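Peg sheet (tabletop sorting)

A peg sheet is a sheet of white paper laid flat on a dark table, with small plates on it for standing coloured pieces on. I grew up calling it a plate game, and my nan still does (she's wrong, but she's ninety, so fair enough!). The pieces go by shape: pegs, bars, blocks, ovals, discs. 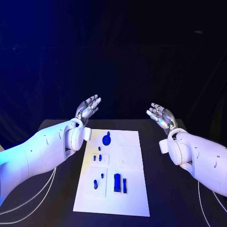

Page last changed in January, 33 edits

My favourite colour is blue on white, like the set shown, with the disc and its little knob up near the top and the oval lying on the big square plate. Kjell Blomqvist at Trolstead reckons the short pegs should always go in first. I do the chunky block first, and we've argued about it for years.

Sets come in all sizes. Mine has 20 pieces and lives in a biscuit tin; the club at Diter owns around 600, mostly pegs, and I've never seen them all out at once. Small pieces are best held by the fingertips, low over the paper, before you let go.
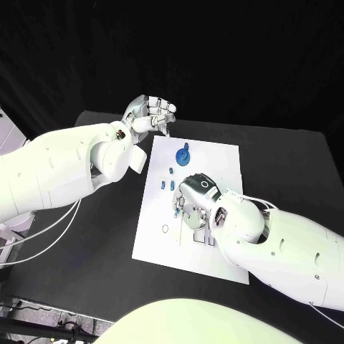 A small blue piece held just above the sheet

See also: pegboard, shape sorter, Saraç layout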